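3.2 Sorting corners from cardboard

I'll admit I got a little obsessed with the corners. At Kenomside we'd started out with shop-bought trays, and small things kept skating off the table, so I cut up some old boxes and stood the panels straight on the tabletop -- two walls meeting at an angle, wood grain left bare as the floor. So cheap! Gorazd Janevski timed 200 tidying rounds with the walls up and 200 without, and I liked the cardboard rounds better from the first afternoon (Fullow, our scoring sheet, agreed with me). Figure 4 has the inside corner, with a bit of something teal-blue up at the top where the panels meet.

Figure 4. Cardboard walls on the wood-grain surface. 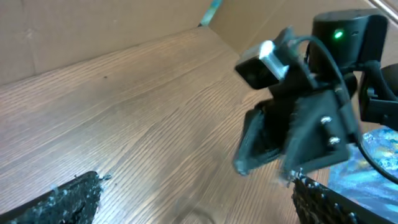 3.3 Scoring the rounds

Each round started at 1000 points, and I took off points for anything left outside the walls.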